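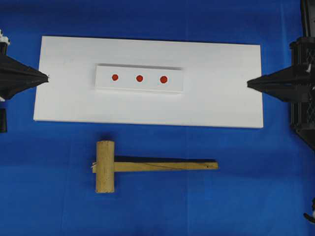
November, bench 2, start 4:10 pm

Mallet task, second fixture. Picks up from the entry on the Grudholm arms, where I had the pair homed and talking to the same clock.

Wrote off the first fixture. The base was too narrow and walked across the table whenever a strike landed off center. The new base is wider, white, with the block fixed in the middle and the three red dots in a row as strike targets. Kept the blue cloth underneath. The segmentation threshold was tuned on it and I don't want to redo that this month.

Block is not quite parallel to the table edge. Left it. The dot finder reports the angle and the planner uses it, so squaring the board by eye gains nothing.

Mallet start pose: flat on the cloth, below the board, head left, handle pointing right. Right arm takes the handle near the free end. Muammer Şimşekoğlu wanted the grasp closer to the head for stiffness. Tried it in the planner only - the elbow runs into its limit at the left dot. Going back to the end grasp and accepting some whip in the handle.

Settings for tonight:

Right gripper close current limit: 583 mA
Wrist acceleration cap, counts: 4000
Same cap on the downstroke: 3000
Settle before descent: 6 frames
Left arm: parked, fingers open, no motion commanded

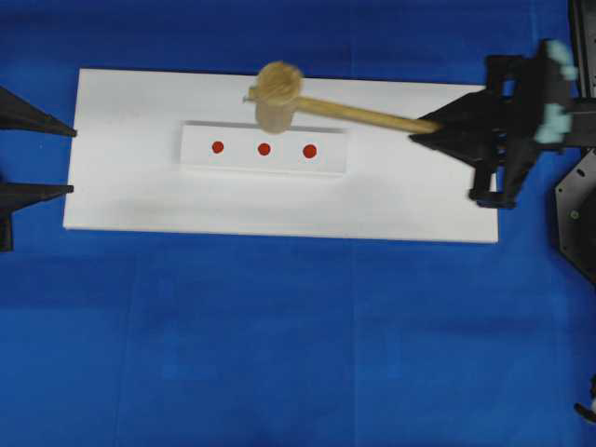
Right arm holding the mallet over the block, head near the middle dot.

The head edge smears at the current exposure. Fine for looking at, not fine for the tracker, which fits a circle to the end face and loses it when the outline goes soft. Options are shorter exposure with the Clister lamp moved in, or dropping the circle fit during the stroke and trusting the joint angles. Will try the lamp first. Trusting the joints means trusting the grasp, and the handle can rotate in the fingers.

On rotation: pointed fingertips on a flat handle give very little contact area. Emerson Brandão suggests a printed sleeve over the last part of the handle with a V groove on each side. Cheap to test. He has the Brennan printer booked anyway and will run two sleeves, one tight and one with clearance. If neither holds, the next step is softer tips, and that means recalibrating the finger offset. I would like to avoid it.

Occlusion is a separate problem. With the head over the block the camera can lose a target dot, so the dot finder has to run before the arm moves in and the result has to be held until it retracts. Changed the Grivura node to latch on the grasp event. It also needs a reset if somebody bumps the board between cycles. Not written yet.

Open:
- lamp position, then exposure
- sleeves from Emerson
- board reset in the Grivura node
- strain relief on the right wrist cable before any long run
- decide whether the left arm braces the board during a strike or stays parked

Muammer has the bench until noon tomorrow. Please leave the base where it is and don't pull the cloth straight, I have the corner positions saved.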